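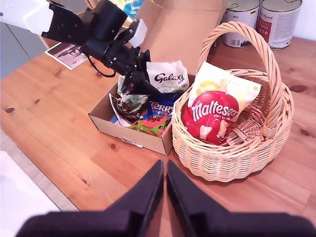 How I Put Together a Snack Basket

By the Stallora kitchen blog, December

32 shares — 5 comments

I make one of these for nearly every birthday in the family, and it's so easy! Start with the basket. A round one with a handle is my favorite (mine came from a little shop in Cinville), but anything with firm sides will do.

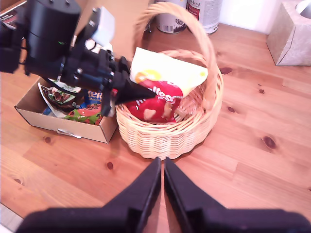 Next, scrunch up some tissue paper and stuff the bottom, so the small stuff doesn't sink. Tall packs go at the back, leaning a bit — then bags of chocolate in front, labels out.
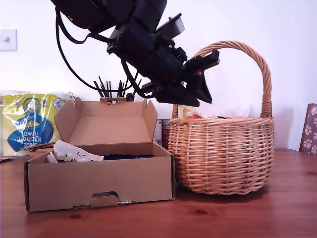

Fill any gaps with single wrapped candies. I keep going until nothing slides when I tilt it. Tie a ribbon on the handle last, or you'll squash the bow like I did the first time. Keep it somewhere cool overnight and leave the cellophane off until morning.

621 views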